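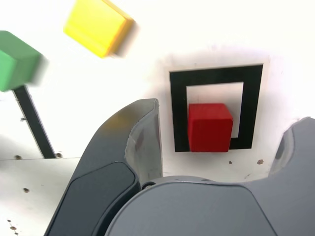

白色の作業面に置かれた赤色の立方体と黒枠

ブロック配置作業 参加者募集(短期・業務委託)

Flircombe では、色付き立方体を所定の枠に配置する作業の手順書を改訂しています。改訂版の評価に協力いただける参加者を募集します。未経験可。

■ 募集人数
17名

■ 作業内容
・赤、黄、緑の立方体を、指示書に記載された順序で黒枠の内側に配置する。
・各回の終了後、立方体の位置を記録用紙に記入する。区分は「枠内」「枠線に接触」「枠外」とする。
・立方体の一部が枠線に重なっている場合は「枠線に接触」と記入する。面の大部分が内側の白地にあっても「枠内」とはしない。
・立方体を初期位置に戻し、次の回に移る。
1セッションは19回の配置で構成し、途中に休憩を1回設けます。配置の速さは評価の対象としません。

■ 場所
Flircombe 作業室 Panganiban(2階)
作業は室内で行います。上履きは各自ご持参ください。

■ 期間
6月1日開始、10月末終了。参加回数は1人につき最大9セッションとし、日程は個別に調整します。連続する日の参加も可能です。

■ 謝礼
1セッションにつき2,000円。交通費は別途実費を支給します。支払いは月末締め、翌月払いの銀行振込とします。初回の説明のみで終了した場合も、1セッション分を支給します。

■ 応募条件
・18歳以上であること。
・日本語または英語の指示書を読み、手順どおりに作業できること。
・赤、黄、緑の区別に支障がないこと(眼鏡、コンタクトレンズの使用可)。
・座位での細かい手作業に支障がないこと。利き手は問わない。
・過去に手順書 Gavix の評価に参加した方は、応募時にその旨を記載すること。記載があっても選考上の不利はない。

■ 作業時の注意
爪の長い方は、短く整えるか、貸与する薄手の手袋を着用してください。指輪、腕時計は外していただきます。作業面への書き込み、テープの貼付は禁止します。作業面の汚れを見つけた場合は自分で拭かず、担当者に申し出てください。枠線の剥がれ、立方体の欠けについても同様とします。

■ 選考
書類確認の後、15分の面談を行います。面談はオンラインでも可能です。結果は採否にかかわらず、電子メールで通知します。

■ 応募方法
氏名、連絡先、参加可能な時間帯、希望する指示書の言語を明記し、当サイトの応募フォームから送信してください。件名は「配置作業 参加希望」とします。電話での応募は受け付けません。定員に達した時点で受付を終了し、以降の応募者は補欠として登録します。

■ 個人情報の取扱い
応募情報は選考、連絡および謝礼の支払いにのみ使用します。記録用紙には氏名を記載せず、参加者番号で管理します。

■ 担当
手順書・作業内容:Divina Macaraeg
日程・謝礼:Euan Purves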